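Notas para la intervención
Jornada de puertas abiertas, laboratorio de manipulación de Rivness
Sesión de las 11.30

Bienvenida. Agradecer la asistencia en nombre de la dirección del centro y, de manera expresa, la presencia de la delegación de Panddale. Recordar que la visita completa dura 54 minutos y que el turno de preguntas queda abierto durante todo el recorrido.

Presentar al equipo antes de entrar en materia: Iman Ghoneim (coordinación de la línea bimanual), Eskil Hovland (control) y Dewanti Pangaribuan (registro y revisión de datos). Pausa breve.

Situar el proyecto. Curnard se puso en marcha con el propósito de estudiar tareas domésticas ejecutadas con dos brazos sobre una misma mesa. El archivo del proyecto reúne en la actualidad 2371 episodios revisados. Conviene precisar que un episodio revisado es aquel que ha sido visto íntegramente por una persona del equipo y etiquetado conforme al protocolo interno. Los episodios descartados se conservan aparte y pueden consultarse previa solicitud.

Insistir en este punto: el laboratorio no presenta hoy un producto. Presenta un procedimiento de trabajo, con sus aciertos y con sus errores. Si durante la demostración se cae un objeto, la sesión continúa y el episodio se anota como corresponde.

Pasar a la mesa de trabajo. Pedir a los asistentes que permanezcan detrás de la línea marcada en el suelo. Explicar que la tarea de la mañana se desarrolla con vasos y una botella de plástico, material corriente elegido por el equipo. La botella transparente plantea una dificultad conocida para los sistemas de visión, y su agarre en posición inclinada exige controlar la orientación de la muñeca en todo momento.

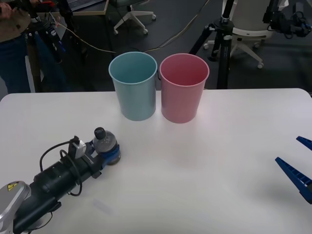

Niall MacAulay preguntó en el ensayo de junio si no sería más razonable empezar con recipientes rígidos y opacos y dejar los transparentes para una segunda fase, dado que los fallos de percepción pueden ocultar los de control. La observación es pertinente y se recomienda recogerla ante el público. Respuesta acordada: ambas clases de objetos se trabajan en paralelo, y el etiquetado distingue el origen de cada fallo siempre que la revisión permite determinarlo.

Ceder la palabra a Eskil Hovland para la explicación del reparto de funciones entre los dos brazos. No anticipar su contenido. Si se pregunta por la velocidad, indicar que los límites aplicados en las visitas son inferiores a los de una sesión ordinaria.

Mencionar el acuerdo con Samir, que contempla tres estancias de formación para personal técnico. Las bases se encuentran en el mostrador de la entrada. Las candidaturas se remiten a Masanobu Uchida.

Cierre. Reiterar el agradecimiento a Panddale. Invitar a los asistentes a pasar a la sala contigua, donde Dewanti Pangaribuan mostrará el proceso de revisión. Recoger las acreditaciones a la salida.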